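# Message journaling

Message journaling is the habit - well, the practice, I should use the proper word in an encyclopedia - of making a second copy of every email at the moment it passes through a mail server. I've looked after journals at two firms now, so this entry is written from the inside and I make no secret of my opinions.

## What it means

A journal copy is taken in transit. A backup, by comparison, is taken from the mailbox later on, usually overnight, and if somebody deletes a message at lunchtime the backup never sees it. People mix the two up all the time (I did, for a good year!) and the difference only bites when a solicitor asks for a message from a mailbox that was tidied before the backup ran.

Each copy arrives wrapped in what we call an envelope report. The report lists who sent the message and everybody who received it, including blind copies and the members of any distribution list as it stood that day. I love the envelope report. Lists change, people leave, and without it you're guessing who was on "all-staff-north".

## Where it came from at our place

Duman, where I work, started journaling under Perihan Canpolat, who ran the mail servers before me. She set up one journal mailbox called Bedo and pointed everything at it. It held 61 mailboxes' worth of traffic to begin with and nobody minded. By the time it reached 435 it was slow enough that a search for a single surname could be left running while you went for a sandwich.

Her answer was to split it by department, and mine, a few years on, was to move the lot to a proper archive product, Rorkico, which stores one copy of each attachment however many people received it. That alone shrank the store by 78 gigabytes. The move ran through September and I would not do another one in term with the auditors in the building.

## Kinds of journaling

Standard journaling copies everything in a given mail database. Premium journaling (the name varies from one supplier to the next, but the idea is the same) lets you write rules, so you might copy only outside mail, or only what the finance people send. I prefer the first kind. Rules drift, and Sherif El Khatib at our Irkley office once found a rule there which still named a department that had been merged away. Everything that department's successors sent had gone past it without a copy.

## Undeliverable journal reports

Copies can bounce like any other message. When the archive is down or full, the server needs somewhere to put the reports it can't hand over, and you choose that place yourself. Please choose one. I inherited a server with the setting left blank and found 266 reports stuck in a queue, retrying away to themselves.

Two things worth knowing about the alternate mailbox:

- It fills quickly, so give it no size limit or a very large one.
- Its contents have to be resent to the archive by hand once things are working again - dragging them across loses the envelope.

## Retention and access

How long you keep the copies depends on your trade and your country, and I won't try to list it. What I will say is that the period should be written down by somebody other than the mail person. Access should be narrow too. At our place two people can search, and every search is logged with a reason typed in by whoever ran it.
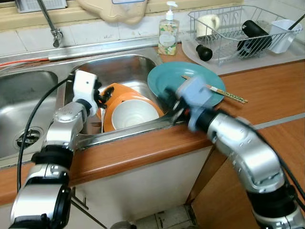
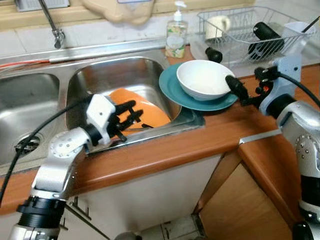
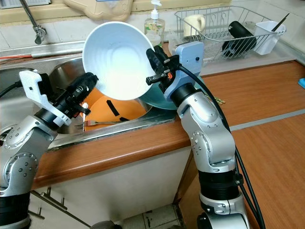
Issue 78, page 61

## See also

Envelope report; legal hold; single-instance storage; transport rule. The entry on legal hold covers what happens when a deletion date comes round in the middle of a dispute, and it's a good deal longer than this one.

Last revised 19/04/2018.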